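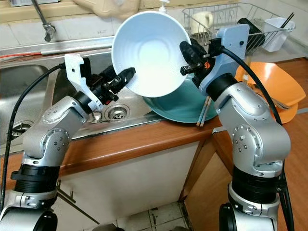
Darutura household recipe texts, README

Version 1.2, May 2022
Maintained by Thibault Picard

What is in this package

Darutura is a small collection of old household recipes, typed from handwritten notebooks and put into a form that a computer can read. The oldest notebook was started in 1898 by a woman of the Gaillard family, and two later notebooks continue it. The recipes are mostly for soups, dumplings, preserves and plain cakes. There are also some pages about soap, shoe polish and the care of copper pots, and I kept them, as the writers made no difference between these and the food.

The package has 182 recipes. Each recipe is one text file, and there is one table that lists all of them.

Files

recipes/ one file for each recipe, UTF-8, line ends in Unix style
index.csv one row for each recipe
units.csv old measures and my best conversion
words.csv regional and old words with a short explanation
changes.txt what changed between versions
license.txt the terms of use

The name of a recipe file is the notebook letter, the page and a short title, for example b_041_plum_dumplings.txt. If two recipes are on the same page, the second has the letter x after the page number. Please do not rename the files, or the links from index.csv will break.

Columns of index.csv

id: the file name without the ending
notebook: a, b or c
page: page in the notebook, as numbered by me in pencil
title_orig: the title as written, with the spelling of the writer
title_en: my English title
kind: soup, dumpling, meat, fish, vegetable, cake, preserve, drink, house
hand: which handwriting, from h1 to h5
complete: yes, no, or unsure
note: free text, often empty

The column "hand" needs a warning. Hands h1 and h2 are easy to tell apart. Between h3 and h4 I am often not certain, and it is possible that they are the same person at a different age. If your work depends on this column, please look at the pages yourself.

How the texts were made

I typed everything from the paper, with a magnifying glass for the faded pages of notebook a. I did this in the evenings, so the quality is not the same everywhere. After the first typing I waited some weeks and read each page again against the original. Notebook c was read only once, and you will find more mistakes there.

The French text is kept as it was written, with all spelling mistakes. The English translation comes after it in the same file, separated by a line with three equal signs. I translated simply. Where the writer says "cook until it is right," I also say "cook until it is right," although this does not help the cook very much.

Words that I could not read are marked with [?]. Words that I could read only partly are given with the mark after them, for example cannelle[?]. Text that the writer crossed out is between two tildes. Small drawings in the margins are not included.

Measures

The writers use grams and liters in many places, but also glasses, spoons, walnuts (butter the size of a walnut), eggs (butter the size of an egg) and "a coin of" for spices bought in the village. In units.csv I give a value in grams or milliliters for each of them. For the glass I measured an old one which belongs to the same house, but I cannot prove that the writer used this glass. For "a coin of pepper" I give no value.

Please note that eggs were smaller. When I baked from notebook a with eggs from the shop, the dough was too soft, and I had to take one egg less for the larger cakes. I did not change this in the texts.

Oven heat is given by the writers as slow, good or strong. I left the words as they are and wrote no temperatures. I received several messages asking for them, and maybe they will come in a later version as a separate table.

Which recipes I cooked

I cooked 80 of the recipes at home, and these have the word "cooked" in the note column. It means only that I made the dish and that it could be eaten. The bean soup on page 12 of notebook a is very good. The carrot jam on page 30 I do not recommend.

The recipes for preserves must be used with care. Old instructions for meat and beans in jars are not safe by the rules of today, and I did not test any of them. They are here for reading. The same is true for the soap recipes, which use lye and give no protection for eyes and hands.

Known problems

Page 17 of notebook a is missing, and the cake which begins on page 16 has no end.
In notebook b, the pages from 52 to 55 have a large stain. Many [?] marks.
The kind "vegetable" was used too freely by me in the first version. I corrected part of it.
Some titles in title_en are the same for different recipes. Use the id, never the title.
In words.csv the plant names are weak. I am not a botanist.
If you open index.csv in a spreadsheet program, please choose UTF-8, otherwise the accents become strange characters.

Use and license

You may use the texts, change them and print them, also for money, if you name the collection and keep the license file. The family agreed to this on the condition that private notes are left out. For this reason you will see in a few files the mark [private], where a line about a neighbor or a debt was removed.

A printed selection was made by Levbridge, in 1000 copies. It follows version 1.0 and has some mistakes which are corrected here, most importantly the amount of salt in the cabbage with chestnuts.

The search page on Fedonness uses the same files, but it is updated with a delay. When the two are different, please trust the files in this package.

How to report a mistake

Send the id of the recipe, the line and your reading. If it is a question of handwriting, please say also how sure you are. I answer slowly in summer, and in July not at all. Corrections are collected and go into the next version together, with the name of the sender in changes.txt, unless you ask me to leave it out.

Changes in 1.2

Hand h5 added for the last pages of notebook c
Translation of all fish recipes read again
"Spoon" in units.csv is now two entries, for soup and for coffee
Two drinks moved from house to drink
b_023 and b_023x were exchanged, now corrected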